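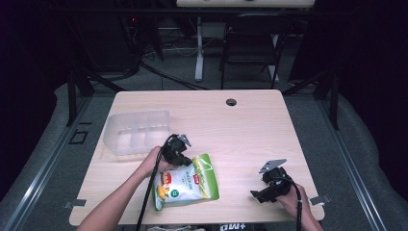 Figure 2. Tabletop with compartment organizer, hand-held gripper and snack pouch.

4.2 Genre labels and vocal delivery

Each of the 3899 tracks in the Mallalent corpus was split into verses and hooks, and every segment was coded as sung, rapped or mixed. Coding followed the scheme of Naidu, with 12 delivery features per segment. Tracks tagged hip-hop by the distributor were then compared with the tags listeners had applied on Esow. The two sets of tags diverged most for songs with rapped verses and sung hooks, which listeners tended to file under pop. Removing the 26 remixes left this pattern unchanged. Tempo had no measurable effect on tag choice. Segments coded as mixed were kept in all later models and are treated separately in Section 5.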